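**Dostdale Oral History Project – progress report to the Ginting Fund, February**

Dear Lieselotte Wegener,

You asked for something shorter than last time, and for fewer footnotes. I have managed the second.

## Recordings

We now have 19 finished interviews with people who worked at the Stulow dye works or married someone who did. The grant application promised 15 by this point, so we are ahead, though I would ask you not to get used to it. Four of the extra ones came out of a single afternoon at the Brisico café, where word got around that we were paying for cake.

The longest runs to six hours and is mostly about a disputed parking space. I have kept it whole. Somewhere in hour four the speaker explains how the color recipes were passed between shifts, in more detail than anything in the company papers, and then goes straight back to the parking space.

## Transcription

Slower than planned. The software we budgeted for copes well with newsreaders and badly with Dostdale. It turned "the vat house" into "the fat house" throughout, and it gave one retired foreman a long passage on Belgium, a country he never mentioned. Vendula Šimko is now correcting everything by ear. She has 11 transcripts done and returned to the speakers for approval. Two came back with changes, one of them to remove a brother-in-law.

We would like to move $800 from the equipment line to transcription. The second recorder turned out to be unnecessary and the second pair of ears did not.

## The booklet

A first draft of the text exists. It has chapters on the early years, the strike, the women's finishing room, and the closing of the works, plus a last one on what people in town do for a living now. That last chapter is the thinnest. Most of our speakers lost interest in the subject of work the minute they stopped doing it, and who can blame them.
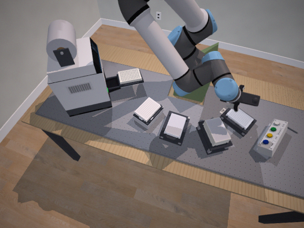 *Computer rendering of a laboratory bench with a robotic arm.*

The designer has asked for captions of no more than one line. Our readers have asked for type large enough to see. I have forwarded each request to the other party and am waiting to hear who won.

Permissions are in hand for all the family photographs except those in the strike chapter, where two cousins each claim the same album. Both are charming on the phone. I have suggested a joint credit, and each has suggested that I drop the other one.

## Money

Spending is under budget in every line but one. Travel is over, owing to the bus between Stulow and Dostdale, which was cut in the fall and replaced with a taxi driver who knows what he has. Receipts are attached, including the cake.

## What comes next

- Finish the remaining transcripts
- Settle the album, or leave it out
- Get the draft booklet to you for comments
- Book the library hall for the listening evening – the good room, if the choir will give it up

I would be grateful for a yes or no on the $800 before Vendula starts the next batch. The parking space is in it.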